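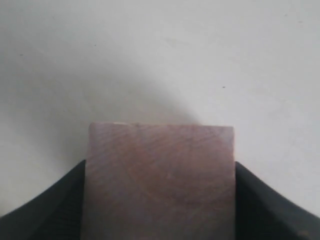
What sort of finish do the Okis blocks have? They go out with a plain matte surface, so the grain stays easy to see and to feel under your thumb.

Search products... Go

Okis Wooden Blocks, set of 16

We've been selling these little blocks at Humard since June, and I have to say they've become a favorite of mine (my own set lives on the kitchen table and never seems to get put away!). Each one is cut from solid wood with good square corners, so they stand up nicely and stack without much fuss, and the grain is different on every piece. Some show wide curving rings, others only fine streaks, and a small pale mark along an edge is part of buying real wood.

Set of 16 blocks, cotton bag included
Item no. 163
Wipe with a barely damp cloth and let them air dry

They're small enough to pick up easily, and four or five make a decent start on a tower or a garden wall.

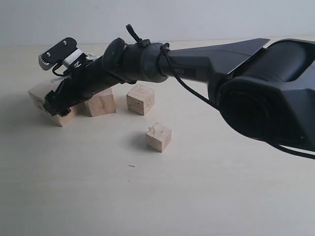
Petrică Pîrvu wrote to us that his set had been through 2 house moves and still stacked straight, though he does wish the bag were a bit bigger. We've passed that along to the workshop, and the next batch will come in the larger Korel bag at the same price.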